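Section 5: Getting your bench ready and bringing your team along

If you have come this far you have unpacked the two arms, bolted them to the front of the bench and had your first look at the Vudoda planner on the screen. Well done, because that is the heavy part! What follows is gentler work, and we would like you to do it with the people who have been packing and sorting at that bench by hand, as they know things about the job that no manual can tell you.

Before you start

Set aside a quiet morning. Most of our customers choose a Monday, before the first deliveries come in, and at our own Posberg workshop we still do the same. Leave the arms switched off at the wall until step 6.

5.1 Rehearsing the job in the planner

1. Open the planner and choose New bench. Type in the height and depth of your table.

2. Place the items your team handles on the table, one at a time. Begin with something plain, such as a small can, and leave the awkward shapes for another day.

3. Add a green pad wherever you want things to be put down. You can drag it about until everybody is happy with it, and it is well worth asking the person who will be refilling the bench whether they can reach past it comfortably.

4. Check that the can and the pad have bare table between them, so the fingers have room to open.
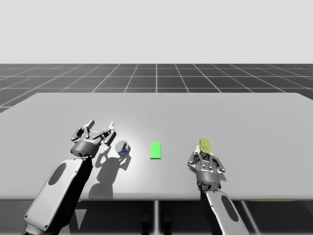 5. Press Rehearse and let the planner run the job 300 times. It will take as long as a decent cup of tea, and then you will be given a score out of 100. We suggest a score of 86 or better before you go near the real arms. If yours is lower, move the pad a little and try again.

6. Switch on at the wall, choose Slow, and send the job to the bench.

Caution: Keep hands, sleeves and lanyards behind the marked line whenever the arms have power, even when they are standing still. An arm that is waiting looks very much like an arm that has finished.

Note: Code 465 means the two arms have been asked to reach for the same spot. No harm has been done. Go back to step 3.

5.2 What changes for the people at the bench

It is only natural for people to wonder what becomes of their day once the arms arrive, and we think they should hear it from you before they guess. At Toprak, where the arms went in during May, the packers now spend their shift setting up jobs, checking finished trays and dealing with the odd items the grippers cannot manage. There is less lifting and twisting, and rather more looking and deciding, which some people find tiring in a new way. Do plan shorter turns at the screen for the first few weeks.

7. Show each person how to pause a job and how to stop it altogether, and let them try both.

8. Agree who may change a saved job, and write their names in the front of the Zarnonen logbook.

9. Keep one bench for hand work if you have the space.

When all this is done, save the job under a name your team will recognise and carry on to Section 6, Daily cleaning.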